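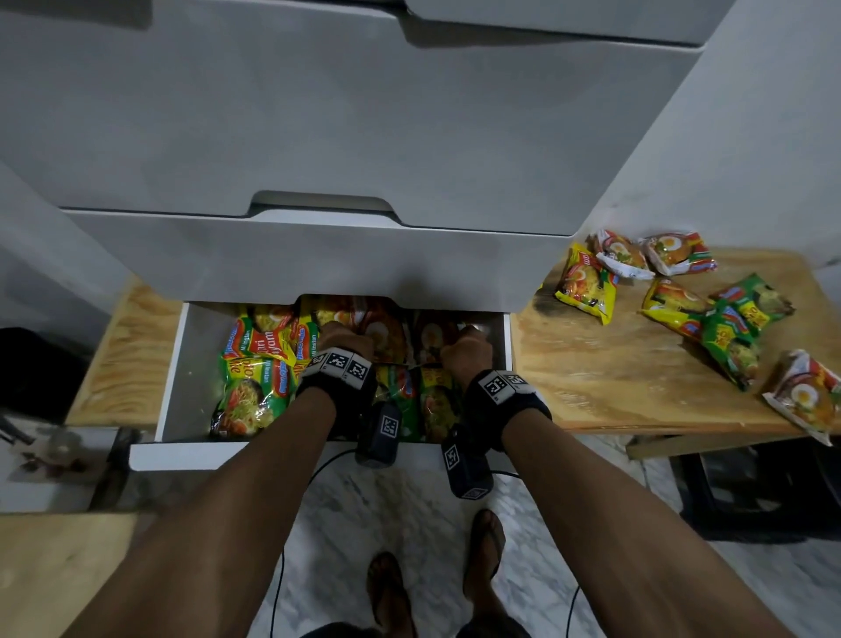

Good practice for recording hand demonstrations at a storage drawer: wrist straps, cables and item handling

Category: Robotics and automation > Safe working and procedures
Status: Answered

Question

Our organisation is preparing a written procedure for staff who record manual tasks with wrist-worn tracking equipment. The recordings are used to teach a two-armed machine to empty and refill household drawers. The task at present is the transfer of packets of instant noodles between a drawer and a table standing beside it. The operator wears a strap with printed marker tags on each wrist, and a small device hangs below each strap, with a cable running from it towards the floor.

The draft procedure was adapted from the one we use for our fixed arm at the Vestance site. That document deals with guarding, emergency stops and speed limits, and has very little to say about a person working with their own hands. We should be grateful for advice on the following points.

Firstly, what should be required with regard to trailing cables, given that the operator stands close to the furniture and has to lean over it?

Secondly, should footwear be specified? Operators have so far worn whatever they wished, sandals included. One member of our team considers that the site footwear rule applies without exception. Another considers that it was written for the machine hall only.

Thirdly, how should we define an acceptable recording? Reviewers currently disagree on whether a recording in which the hands go deep among the packets should be kept when the tags are hidden for part of the time.

The procedure is to be issued in December and will apply to 52 operators.

Answer 1 (accepted by the person asking)

I have been responsible for similar procedures for a number of years and would suggest that the document be divided into two parts, one for the person and one for the recording. When the two are combined, operators tend to read only the half that affects whether their work is accepted.

The person

Cables. Treat each cable as a trip hazard and as a snag hazard, and write a separate line for each. For tripping, the cable should leave the working position on the side away from the direction in which the operator steps back. For snagging, the operator should open the drawer fully, with both hands free, before the first item is touched. A drawer should never be closed while a wrist device is hanging over its front edge. Our procedure at Jamley states: "Both wrists are to be clear of the drawer before it is moved." Please feel free to use that wording.

The length of cable also matters. We allow enough for the operator to reach the furthest corner of the table with either hand, plus 300 mm. Any surplus is coiled and fastened at the recorder end and never at the wrist.

Footwear. I would apply the site rule. Flat, closed shoes that are held at the heel should be required wherever there are loose cables on a hard floor. Open sandals leave the toes exposed if a drawer front or a device is dropped, and a cable can pass between the sandal and the foot. If the recordings are made in an ordinary home, where outdoor shoes may be unwelcome, the organisation should supply indoor shoes.

Posture. Your question did not mention this, but a low drawer requires the operator to bend for long periods. We limit continuous work at any drawer below waist height to twenty minutes, followed by a change of task.

Straps. These should be firm enough that the tag does not turn on the wrist, and loose enough to be removed with one hand. Check the skin at each break. Straps should be wiped between operators.

The recording

Tags hidden. A drawer full of soft packets will hide part of the hand, and often the wrist as well. If every such recording were rejected, you would keep only those in which the operator lifts from the top layer, and the machine would learn nothing about the bottom of the drawer. We accept a hidden tag for up to 2 seconds at a time, provided that it is clearly visible when the hand enters the drawer and when it leaves. Longer gaps are marked for a second reviewer.

Handling. State how many packets may be taken in one movement. Operators left to themselves will gather several at once, and you must decide whether that is wanted. State also whether packets on the table may overlap. Either answer is acceptable, but it must be the same for every operator.

Damaged items. Noodle packets split with repeated handling. Withdraw any packet that is torn or leaking, record the withdrawal, and do not return it to anyone's kitchen.

Answer 2

I agree with most of the above but not with the time limit for hidden tags. It depends on the tracking software. With the Ogura package our own limit is much shorter, and we had to discard a large part of a set of 3090 recordings when this was found out late. Test first and write the figure afterwards.

I would also add that the table and the drawer unit should be checked for movement before each session. A light table shifts when leaned upon, and the positions then no longer agree with the calibration.

Answer 3

We use Orance straps and have had no trouble with them. Regarding shoes, please ask your insurer.

Comment from the person asking

Thank you for these replies. The division into two parts has been adopted, and closed shoes will be required at all locations. The limit for hidden tags has been left blank in the draft until our own test has been carried out. We should still welcome any advice on posture at the lowest drawer, in particular whether a raised platform for the furniture has been found suitable.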